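Household tips: getting a room ready for the Stiltbridge bed-making service

Purkell has been offering the Stiltbridge bed and bedroom tidying kit on hire since March. It costs 113 a month, with a setup visit included, and there is a waiting list in Campos and Padarell. We had it for 47 days. The arm is good at plain, repeated jobs and slow at anything it has to guess about, so most of these tips are for the person and not the machine.

Before it starts

Strip the bed down to what you want left on it. Clothes dropped on the covers get folded in with them.
Move chargers and leads off the mattress. It will tug a thin cable along with a corner of the duvet.
Draw the curtains halfway if the sun falls straight on the bed - it hesitates at the line between light and shade.
Leave a clear strip of floor on the side it works from.

Pillows and covers

Use pillowcases that stand out from the duvet. White on white was picked up at the second or third try.
Ribbed or brushed cotton grips better than satin.
Shake the duvet out by hand once a week. The arm flattens the top but leaves lumps inside the cover.

Looking after it

Wipe the finger pads with a damp cloth and dry them before use. Purkell says a set lasts 3000 lifts. Ours had done 1783 when it went back and showed little wear.

The colour of the pillow matters more than its size, and one strong contrast on the bed is enough. A salmon-pink pillow on a teal-blue comforter is a good pairing, even with the comforter left crumpled and half the pillow in shade. Put patterned throws away until the bed is made.

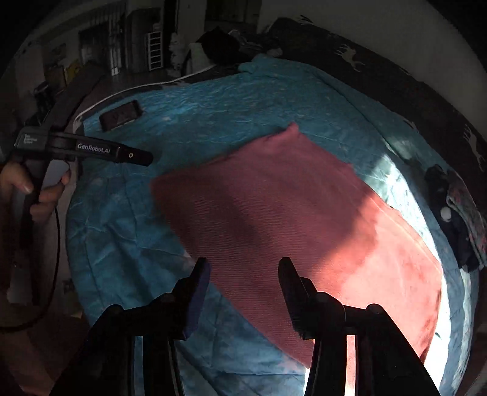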